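Ekwood Football Club
Ground inspection before the restart: checklist with comments

Thank you to everybody who has asked when we can get back on the pitch. I walked the whole ground with the league's form in one hand and a flask in the other, and I have typed up my comments under each heading so that managers and parents can see where we stand. I'm afraid I do go on a bit, but I would sooner write too much than have you all ringing me up!

1. Playing surface
Passed, with work to do. The grass has had a lovely long rest and the middle looks better than it has for years. The goalmouth at the Balaskas Lane end is still hard and a little dished, and I could turn my heel in it, so it needs topsoil and seed before any full-contact match. Please keep shooting practice away from there, however tempting it is. No glass or stones found, one dog mess bagged and binned (you know my feelings).

2. Goals and nets
Full-size goals: passed. Sockets firm, crossbars level, no sharp edges. Four net clips missing at the far end and I have put new ones on the shopping list.
Junior goals: NOT passed. The anchor weights for the second pair are nowhere to be found, and until they turn up those goals stay chained to the fence, face down. If they went home in the back of your car after the May tidy-up, no questions asked, just drop them at the gate.

3. Perimeter rail and dugouts
Passed. Rail sound all the way round except for one loose joint by the corner flag nearest the car park, now taped. It wants a proper bolt. The home dugout has a cracked seat, which I have turned over so that people don't sit on it and get nipped.

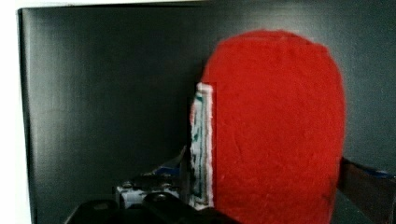
Ekwood, 2020-07-07

4. Stand and steps
Passed with a comment. Capacity on our certificate remains 200 and the notice is up by the turnstile. The third step has a worn nosing and I have repainted the yellow line along it, but paint is only paint, and I should like it replaced before we have a crowd in. Handrails all solid, and I did give them a good shake.

5. Floodlights
Not tested under load. The Onis control box opens and closes properly and the door seal is dry. The hour meter reads 2890, which I note here so that the electrician has it. Please do not switch them on for evening training until he has been.

6. Changing rooms and showers
Closed. The taps need a full flush through and the water heater its service, and I won't sign off either on a guess. Players to arrive changed, please, and bring their own drinks.

7. First aid and emergency access
First aid box: two cold packs and the eye wash out of date, replacements ordered from Ultetti. Stretcher present and clean. Ambulance gate opens fully, padlock oiled, spare key back on its hook.

Overall: grass open for small-group training, everything else as above. I shall walk round again once the net clips and topsoil are in.

Feven Wako
Ground safety officer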